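Grernov Moves Nostberg to Drama Categories for Second Season

By Yakubu Ajayi
Tuesday, January 30, 2018

The streaming service Grernov will submit the second season of Nostberg in the drama series categories this awards cycle, reversing the plan it followed a year ago, when the show was entered as a limited series. The change was confirmed in a notice sent to guilds and press on Monday evening. It covers the series entry as well as all acting, directing and writing submissions.

Nostberg was ordered as a single season of eight episodes with a closed story. Its finale settled the central murder case and ended on a title card that gave the fate of each main character. Grernov renewed the series four months later. Under most awards rules, a limited series has to tell a complete story without carrying its main characters into another season. The second season brings back both leads and picks up two weeks after the finale, so the limited entry was no longer available.

The notice also fixes the episode order at 10, up from eight. Running times are listed at up to 605 minutes for the full season, with the final cut of the last two episodes still open. Grernov has set a March premiere. The first two episodes will be released together and the rest weekly.
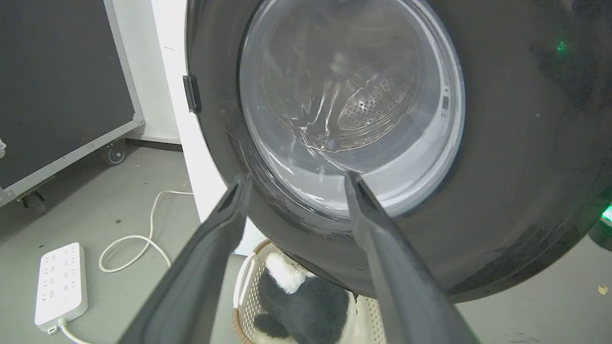
Production company Danladi shot the season over 28 weeks, mostly on standing sets built for the first run. The apartment block set was extended by one floor, and a basement laundry was added for a storyline that begins in the third episode. Front-loading washing machines, the kind with a clear round window that shows the steel drum inside, were specified in the design documents so that dialogue scenes could be staged against a moving background. The laundry appears in five of the 10 episodes. The police station set was kept as it was, apart from new lighting in the interview rooms.

The category change has practical effects for the cast. In the limited field last year, the show's two leads competed mainly against performers from one-off productions. In drama they will face actors from long-running series, and the supporting categories in that field tend to draw longer ballots. Guest performers become eligible in separate categories that were closed to them under the limited entry. Grernov plans guest submissions for four actors and has not released their names.

Episode selection will also work differently. A limited series is judged as a whole, while drama directors and writers are entered on the basis of individual episodes. Danladi has put forward the second and ninth episodes for directing and the premiere for writing. 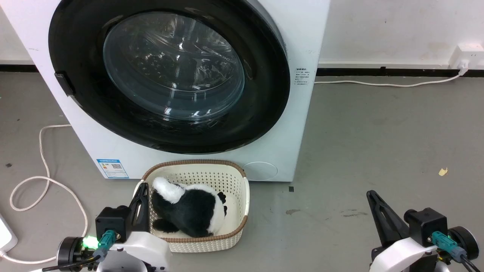
Grernov's other returning title, the hospital series Wusow, stays in drama for its fourth season. That leaves the service with two entries in the same field for the first time. The company said the two campaigns will have separate budgets and separate screening schedules, and that no joint events are planned. Screeners for Nostberg will go to voters digitally, with 200 physical sets held back for guild members who request them.

The first season won the limited series prize from two regional critics' groups and was nominated for casting and sound editing elsewhere. Those results stand and are not affected by the new entry.

A third season has not been ordered. Grernov holds options on both leads through the end of next year, and Danladi has agreed to keep the sets standing until a decision is made. A full trailer will be released two weeks before the premiere.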